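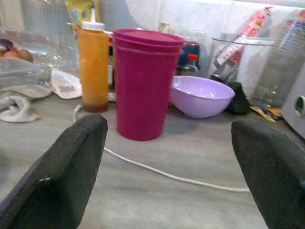 Figure 3. Lidded magenta tumbler, squeeze bottle and pale purple bowl on the counter.

Search this site Search Advanced search

4.2 Things that stay out

I'd gone into the Drornside kitchens expecting to write mostly about cupboards. I had a whole coding sheet for cupboards! But what people wanted to talk about, once the kettle was on, was the stuff that never goes into one. In the 23 homes we visited there was always a patch of worktop where bottles, bowls and packets had settled in together, and most of our hosts could tell me at length why each of them belonged there (and got quite cross if I suggested a shelf).

Ravinder Lachance, who did the second round of visits with me, started calling these patches "camps", and the name stuck. A camp usually grows up near something that gets used every day. Sauces are the first to arrive, then whatever you drink from, and then a bowl which is too handy to put away. I've got a camp of my own at home, so I'm not pretending to be neutral about any of this.

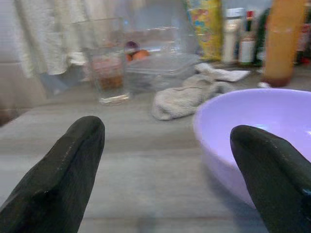 Bowls turned out to be the hardest things to code. We began with "storage", "eating" and "preparing", and Marlene Cloutier and I disagreed so often on the first batch of diary entries that we had to sit down one evening in May and start again. The same bowl might hold salad at noon and keys by teatime. In the end we added a fourth code, "waiting", for anything left out with its next job not yet decided, and that one code swallowed a good chunk of the 614 entries. I still think it's the most useful thing we did.

Cables were the other surprise. An appliance at the back of a worktop needs its lead to go somewhere, and people arrange their bowls and bottles to suit it, or just let it wander between them.

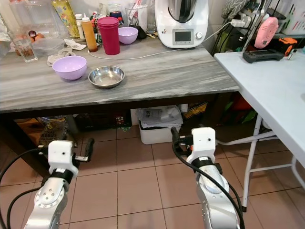

Dale Bergeron argued, when he read our draft, that we were making too much of worktops and that a second surface would clear most camps overnight. I was rather taken with that idea, so we went back through the notes for every home with a folding table. It didn't hold up very well. The extra table tended to fill with odds and ends from other rooms, chargers and tools and so on, while the food and crockery stayed put. Space underneath did a bit more of the work, mostly as a home for bins, boxes and bags. 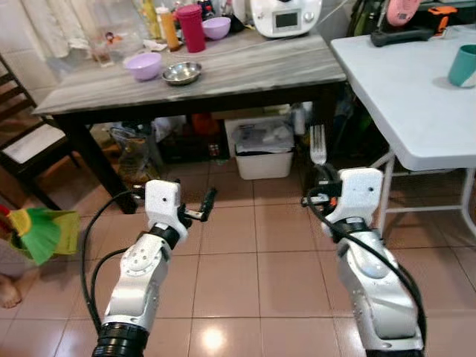

Figure 4. Marbled table with bowls and bottles, storage beneath it, and a white folding table alongside.

I come back to the folding tables in section 5, where the diaries have more to say about them.

Page last updated: May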